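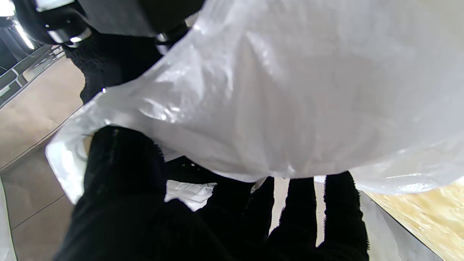
According to Carmela Goicoechea, the campaign aircraft is the least studied part of an election budget and often the second largest. Her survey of charter contracts is the usual starting point for work on the subject.

Campaign air charter

Campaign air charter is the hire of an aircraft, with crew, by a candidate or party for the length of an election campaign or part of it. It differs from ordinary business charter in that the route is rarely known when the contract is signed, and in that seats may be resold to the press.

Contract forms

Most agreements are wet leases, under which the operator supplies the aircraft, crew, maintenance and insurance. The hirer pays a fixed monthly sum covering a minimum number of flying hours, and an hourly rate beyond it. Fuel may be included or charged at cost. The Odar contract, often cited in the literature, set a monthly minimum of 18 hours and allowed 3 changes of route in a day before a surcharge applied. 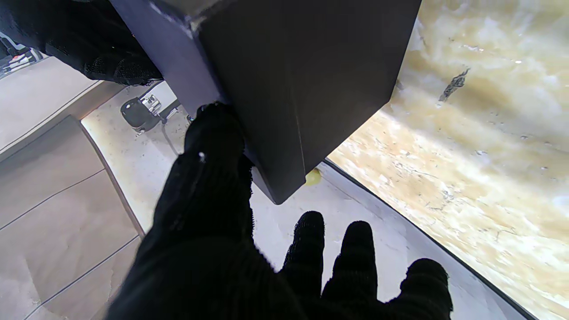
Early termination is the clause most often disputed. A candidate who withdraws in January may remain liable for the hours booked to the end of the term, unless the operator can place the aircraft elsewhere. Later contracts usually cap this sum — the Kumov form limits it to one month's hire.

Press seats

Journalists travelling with a candidate are normally billed for their places. The charge is worked out by dividing the cost of each leg by the number of seats in use. Money received in this way is treated as repayment of a cost and is entered separately from donations. Disputes arise over empty seats, which some campaigns leave out of the sum and others share among the passengers.

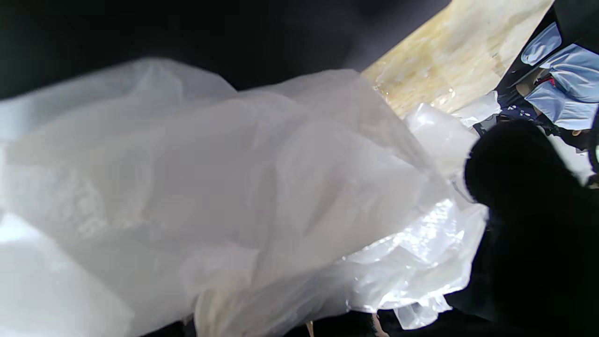 Aitana Esteban has argued that the leg-by-leg method favours outlets that join late, as the early positioning flights fall wholly on the campaign. She proposes a flat daily rate.

Livery

Repainting is uncommon on short hires. Decals are applied to the forward fuselage and removed before return, with any damage to the paint charged to the hirer. The Olmedo contract ran to 800 hours and was long enough to justify full livery.
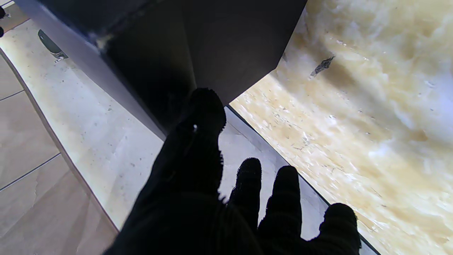
Ownership of the artwork stays with the campaign, but the operator must approve its placing so that registration marks and door markings remain clear.

See also

Wet lease
Campaign finance
Positioning flight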